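Chapter 4
Shelves, Books and the Things in Between

In this chapter
Why a mixed shelf is harder to keep than a library shelf
Zones, neighbours and strays
Making a shelf map
Working surfaces and what belongs on them

Libraries have an easy life. Everything in them is more or less the same shape, every item has a number on its back, and people are paid to put things where the number says. Now think of the shelves you live with. They hold books, certainly, but they also hold a drink, a plant, a toy you can't part with and a pen that belongs somewhere else. There is no number on a teddy bear. And yet you can usually find it, and that is what makes home shelves such a good thing to study!

Chapter 3 dealt with drawers and closed cupboards, where order is hidden and you have to remember it. Open shelving works the other way round. The order (or the lack of it) is on show all day, and anyone who walks past can read it. We shall spend this chapter learning to do that reading properly, using a white shelving unit with a desk surface beneath as our main case.

4.1 Neighbours

Start with the books, which are always the best behaved. Book people argue endlessly about whether to sort by subject, by size or by colour, and each camp has a point. Sorting by subject helps the reader. Sorting by size saves space and looks calm. Sorting by colour is lovely to look at and maddening to use, unless you happen to remember your books by their spines — and plenty of people do.
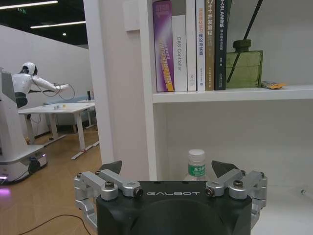
Figure 4.1 Upright books on one shelf board, a water bottle on the level beneath.

Whichever rule you choose, a short row of books needs something firm at one end. The side of the unit will do the job for nothing, so a row that starts at a side panel is already half tidy. The trouble begins at the open end. Take one book away and the others start to lean; leave them leaning and something small will soon be living in the gap.

We call an object placed beside another a neighbour, and a good neighbour is one you can lift out without moving anything else. A bottle can be a good neighbour. A stack of loose papers never is. Try the test on your own shelf with 2 objects side by side: pick up each in turn and notice what your other hand has to do.

4.2 Zones and strays

A zone is a stretch of shelf with one main use. It needn't have a label or a divider, although a divider does help. Soft things make a zone, growing things make another, and books make the most stubborn zone of all. Between them come the strays: the single glove, the little ball, the pen that was put down for a moment in April and is still there in the summer.
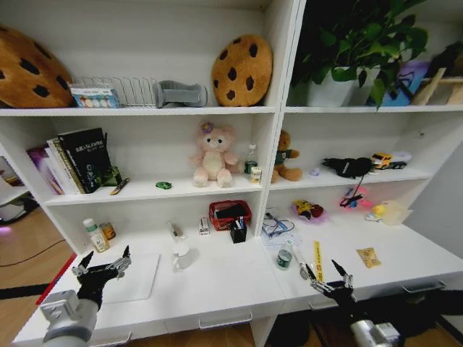 It is tempting to treat strays as mess and sweep them all into a box. Please don't, at least not yet! A stray tells you something useful. A pen that keeps coming back to the same spot is telling you that somebody writes there, and the right answer may be a pen pot. A soft toy in the middle of a book shelf may have been given the best seat on purpose. Ask before you move it.

Activity 4A
Draw one shelf unit as a set of plain boxes, one for each compartment. Write in what you find, using a single word for each thing. Circle the zones and underline the strays. Keep the map, as you will want it again in Section 4.5.

4.3 The surface below

Many units have a desk or worktop under the shelves, and it changes everything above it. Things drift down to be used and forget to go back up. A laptop, a drink and a mug can fill a working surface surprisingly fast, and the lowest shelf is then asked to take the overflow. Keep the shelf nearest your hands for what you reach for most, and give the high shelf to bulky, light things that you can lift down safely.

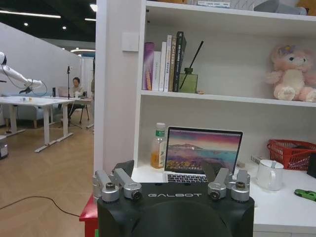
4.4 Words to know before you go on

Neighbour: an object standing directly beside another.
Zone: a stretch of shelf with one main use.
Stray: an object outside any zone.
Drift: the slow movement of things from shelf to working surface.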